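About Us

Zomness helps small and middle-size businesses to decide which robots and automation equipment to buy, how much money to put aside for it, and when it is better to wait. We do not sell robots. We do not take commission from the firms who sell them. Our clients pay us for the plan, and the plan belongs to them.

How we started

The company was started by Fiorella Marras and Ezequiel Ponce. Fiorella was working in purchasing for a hotel linen service in Pirkmont, and Ezequiel was the technician who had to make the purchased machines run. They were often on the two sides of the same problem. One year the linen service bought a folding line which was too long for the hall, and the wall had to be moved. The wall was not in the budget. After this they began to write a list of questions that should be asked before signing, and the list grew to 104 questions. We still use it, though many of the questions were changed and some were joined together.

Annunziata Marras, the sister of Fiorella, came later to take care of the accounts and the leasing contracts. Fahad Talpur leads our site visits and trials. Evaristo Russo writes the technical part of every plan and trains the staff of the client when the equipment arrives.

What we do

Our work has normally three stages, and a client can stop after any of them.

Site visit. Fahad comes to your building and looks at the floor, the doors, the electric supply, the air supply and the way the people walk during a shift. He speaks with the operators first and with the managers after.

Budget plan. You receive a document with the price of the equipment and everything around it: transport, installation, safety fencing, spare parts, software licenses, training hours and the service contract. We put also the cost of the old method for the same period, so you can compare them on one page. A first budget plan for one work area has a fixed price of 3000 dollars, and it is ready 30 days after the visit.

Purchase support. We write the request for offers, read the answers and sit with you in the meetings with the suppliers. When an offer is not clear we send it back with questions. Some suppliers do not like this very much - but most of them now know us and send better offers from the beginning.

What we ask before you buy

Many clients come to us with the brochure already in the hand. We begin from the other end, with the items which the machine must hold. How heavy are they, how soft, how many different ones in a day, and who puts them in front of the machine? For parts made of metal the answer is short. For bags, cloth and food it can take weeks, and the gripper may need more money and more attention than the arm.

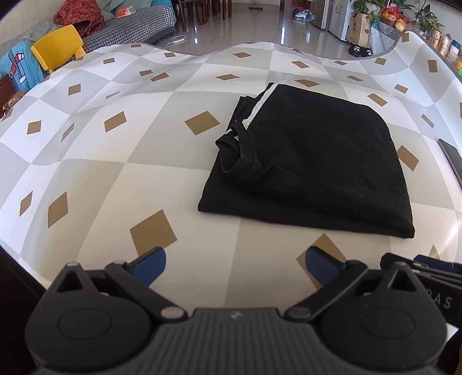
Textiles are the area where we receive the most requests, and where budgets are wrong most often. A supplier will quote the arm, the controller and the table, and then put the gripper in one line at the end. We ask for that line to be opened. Fingers, pads, spare pads, linkages and pins must each have a price and a delivery time. We also ask which surface was used in the trial, because a hard flat table is easy to plan for, but a folded black T-shirt on a checkered bed sheet is closer to what a home service or a small laundry has every day. A hand-held gripper with two padded fingers is a smaller purchase than a full cell, and for some clients it is a sensible first line in the budget. The result of this first line can then decide the second one.

Our clients

Until now we have reviewed 771 supplier offers. Most of our clients are laundries, packing houses, clothing repair shops and care homes. Kusuma, a uniform rental company, has been with us from the first year and renews its five-year equipment plan every April. For Hevgate we prepared the change from rented machines to owned ones, in two buildings.

Where to find us

Our office is in Pirkmont, on the second floor above the print shop. Visitors are welcome but please write before, as we are often at a client site. If you want a site visit before the end of the year, we need to have your request by 5th November.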